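4. Washing the cover

I wash mine every April, and again whenever the dog's been on it. If your Hillero seat pad is the older one (part 3829 on the label), skip to section 5 — that cover doesn't come off.

1. Unplug the pad and let it cool down.
2. Open the zipper all the way round and ease the foam out.
3. Shake the cover out before it goes anywhere near the washer. You'd be amazed what falls out of mine!

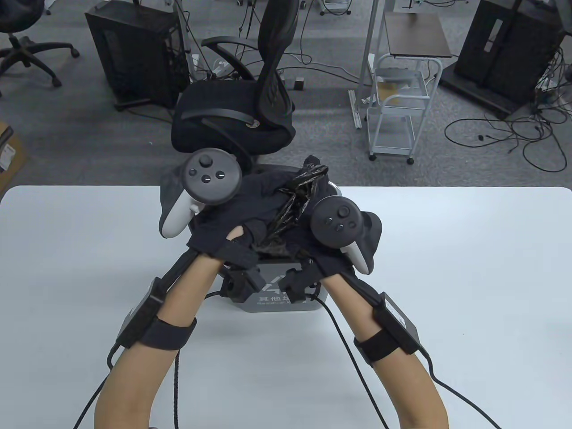 Gray fabric held over a waste bin.

4. Close the zipper again, then wash cold on gentle.
5. Hang it up to dry. Mine takes a good day indoors.

Caution: no dryer, please. I shrank one that way and had to beg Drita Grgić for her spare.

Note: the foam only gets a wipe with a damp cloth.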